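Nerkex Community Help > Bags, Cases and Luggage

Zipper on small printed pouch binds near one end, then separates behind the slider

Posted by greyfelt

Light-blue doodle-print pouch, green zipper. It opens without much trouble but catches on the way back, always near the same end. Can it be serviced, or is the zipper finished?

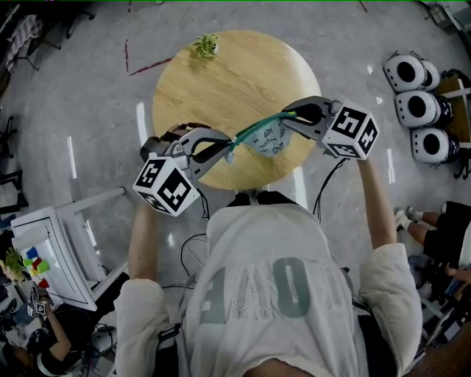
Which end does it catch at, the closed stop or the end where you start pulling, and does the tape there lie flat or ripple when the pouch is empty? Without that, all anyone can give you is the usual advice about candle wax. — ostler_k

greyfelt, edited to add:

It catches at the starting end, when closing. The slider needs a hard tug to get past the first part, then runs normally. One time out of several, the teeth behind it come apart once the pouch is shut and I have to run the slider back to the start and try again. The tape ripples slightly at that end with nothing in the pouch. Farther along it lies flat.

The pouch is a Viltance, bought in a stationery shop in June. It holds pens, a short ruler and a coiled charging cord. I open and close it all day. I have already tried pencil graphite, which helped for a week and left grey marks on the fabric. I have not tried squeezing the slider, as I have broken one doing that before.

I would sooner fix it than replace it. I can sew a straight line by hand but I don't own a machine.

ostler_k

Two separate faults are probably present, and they should be dealt with in order. The binding is a tape problem. The separation is a slider problem.

Start with the tape. On a small pouch the lining is often caught into the same seam as the zipper, and if it was fed unevenly there is surplus lining at one end. The surplus does not need to reach the teeth to cause trouble. It only needs to pull the tape off line, so the two rows meet the slider at slightly different angles. Rippling on an empty pouch is the usual sign.

Turn the pouch inside out and open the zipper fully. Run a fingernail along the lining beside the teeth. If a fold of lining comes within 2 mm of them, that is close enough to be drawn in under load. Pin it back, turn the pouch right side out, and try the zipper with nothing inside. If the binding goes away with the pins in, you have found it.

To make it permanent, sew the lining down to the tape by hand, parallel to the teeth, for the length of the ripple plus a little. Use backstitch and polyester thread. Keep the stitches in the woven part of the tape. Do not catch the cord at the base of the teeth, as this stiffens it and puts you back where you began.

Then the slider. A slider that leaves teeth open behind it has spread at the back, where the top and bottom plates have moved apart through wear. It can be closed up with small pliers:

Run the slider to the fully open position.
Grip one side of the rear edge only, top plate to bottom plate. Leave the front and the centre post alone.
Squeeze lightly, release, and do the same on the other side.
Test. Repeat if the teeth still part.

The movement required is too small to see. People break sliders by squeezing once, hard, in the middle. The cheap ones are cast zinc alloy and will crack before they bend very far. If yours is painted, put a scrap of leather or card in the jaws.

Wash the graphite out before you do any of this. Lukewarm water, dish soap, an old toothbrush along the teeth, and let it dry open overnight. Graphite and lint make a paste which collects inside the slider, and you can't judge the fit of the slider with that in it.

paperclip_nw

just use a bit of candle or bar soap, works on everything. mine has been fine for years

ostler_k, in reply to paperclip_nw

Wax reduces friction. It will not bring the plates of a slider together again, and on a tape that is already off line it hides the fault for a while. I have nothing against it as a last step.

tannery_lane

I agree with most of the first answer and would add some notes on replacement, in case the slider cracks.

A new slider costs very little but has to match the chain. Look at the back of the old one. Many are stamped with a number, which is the nominal size of the closed teeth in millimetres, and a letter or mark for the type. Coil and moulded plastic sliders are not interchangeable even where the number agrees. If there is no stamp, close the zipper and measure across the teeth with calipers. A reading of about 4 mm is awkward, because it falls between the common sizes and varies from maker to maker, so take the pouch to the shop and try the slider on.

I used a Drakos repair slider on a pencil case of similar construction. It fits without unpicking the end seam, provided you can expose the last few teeth. Before that I had the original running on Birnent dry zipper stick, which does not mark light fabric the way graphite does. Apply it to the outside of the closed teeth, work the slider back and forth, wipe off the excess.

One point on use. Where the contents are longer than the pouch is comfortable with, the sides are forced apart at the ends and the slider has to pull the tapes together as well as mesh the teeth. That wears the rear edge quickly. Take the ruler out and see if the tug at the start gets lighter. If the ruler is the problem, a 100 mm one would be easier on the zipper.

When closing, hold the fabric just behind the starting end with the other hand and pull the slider along the line of the teeth. Pulling upward on the tab tips the slider and spreads it.

greyfelt

Washed it and checked the lining. There was a fold on one side, right at the bad end. Pinned it and the catch went away, so I have stitched it down. The stitching is ugly but it is on the inside.

Separation was still happening after that, less often. I gave the slider two light squeezes on each side with card in the pliers and then opened and closed the empty pouch 50 times over a cup of tea. The teeth stayed together. With the pens and cord in, it has behaved so far.

The ruler now lives in the drawer. I will order a spare slider anyway. The old one has no number on the back, so I will have to measure.

ostler_k

Measure it closed and in the middle of the run, away from the end you stitched. Check the thickness of the teeth as well as the width if your calipers will reach. Some of the thinner coils take a shallower slider, and the width alone will not tell you that.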